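Open evening at Balldale, February

The gates at Balldale opened at half past four, and by five the line for parking had backed up to the feed store. The club had said on its site that the open evening would run until eight, with the first team training in the middle of it, and most people seemed to have planned their arrival for the training. I got there early to see the buildings first.

For anyone who hasn't followed the club closely, Balldale is the new training ground, on the old fairground land east of the river. The women's first team moved in over the winter. Before that they trained on a high school field three nights a week and had to be off it by nine. The youth teams are still split between two sites and will be until the second grass field is ready.

You come in through a side door, past a desk where they gave out paper wristbands and a sheet with a map. The map had the gym and the medical room the wrong way around, and someone had fixed it in pen on the copy taped to the wall. The first stop is the locker room. It is long and narrow, with benches down both sides and the boot room at the far end behind a half door. Kids were allowed to sit in the stalls. The captain's stall had a line of parents in front of it the whole time I was there.

The gym is smaller than I expected. There are four racks, a row of bikes, and a strip of turf down one wall for sprint starts. A strength coach was taking questions and got the same one over and over, about knee injuries. Her answer was that the players now do their landing and cutting work before every field session, and that at the old place there had been no indoor room to do it in, so on bad nights it got skipped. She said two players coming back from ACL surgery had been on the bikes that morning.

Upstairs is a meeting room with a big screen, three small offices and a kitchen. The kitchen matters more than it sounds. Last season the players ate out of coolers in the parking lot. Now there is a hot meal after training, paid for by the club, and the menu for the week was stuck on the refrigerator. Chicken and rice showed up on three of the days.

Training started a little after six on the turf field, under lights. Twenty-one players were out, plus three goalkeepers off to one side. The first half hour was passing patterns, which the small kids lost interest in fast. Then they went to a half-field game with small goals, and people moved up to the fence. The new left back looked sharp. She is quicker than she seemed on the preseason stream, and she talks all the time. The two trialists both played up front and I don't think either did enough, though one session in front of a crowd is a hard way to judge anyone.

The coach stopped play often, mostly to move the back line up. If that is the plan for the season, they will be a very different team from last year's, which sat deep and lost five games by one goal. I would like to see it tried against somebody fast before I get too excited.

The talk in the meeting room came right after training. Rekha Kashyap, the club's general manager, spoke for fifteen minutes and then took questions for twice that long. These were the main points, from my notes:

The season ticket for the women's games is $84, same as last year. Kids under 12 are free with an adult.

They have sold 600 so far. The target is 1,000 by the home opener.

The stand at the Ondside stadium holds 2,000. The club wants to keep the far terrace closed until the main stand fills, so that people sit together.

Kerekes stays on the front of the shirt for two more seasons. The away shirt will be green again. There was some groaning at that.

The reserve team will play its home games at Balldale, on the turf field, with free entry. There are no seats there yet -- bring a chair.

On signings, Kashyap said one more midfielder is close and that she would rather leave a roster place open than fill it for the sake of filling it. She would not give a name. Asked about the coach's contract, she said it runs through next season and that talks would wait until summer.

The longest discussion was about getting to the stadium. The Skeredeck, the raised walkway from the train station, has been shut at its north end since last fall, and the detour takes you along the highway with no sidewalk for part of it. Several people said they had stopped bringing their children for that reason. Kashyap said the club has asked the city for a date and has not been given one. In the meantime there may be a shuttle from the station for the first three home games. She called it likely but would not promise it.
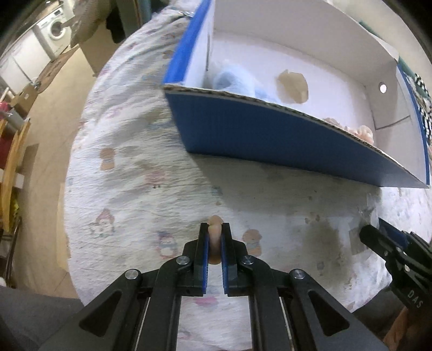
Put the shuttle on for the last train home as well, came a voice from the back, or don't bother with it, since half of us miss the final ten minutes every night game as it is. That got the only applause of the question period. Kashyap wrote it down and said kickoff times were also being looked at, with seven o'clock the likely one for night games instead of seven thirty.

After that it broke up into small groups. Players came through in their coats and signed scarves and programs at the foot of the stairs. The goalkeepers stayed longest. I bought a coffee and a raffle ticket and won nothing.

A few practical notes for those who missed it and want to go to a reserve game. Parking is free, but the lot is gravel and the far end was under water. The restrooms are inside the main building, to the left of the desk. The turf field is open to the wind from the river side, and it was cold enough that I wished I had brought gloves. The best place to stand is by the halfway line on the near side, where the ground rises a little and you can see over the dugouts.

The club plans another open evening once the second grass field is down. Kashyap thought late summer. The first reserve game is two weeks before the home opener, and the schedule should be on the club's site by the end of the month.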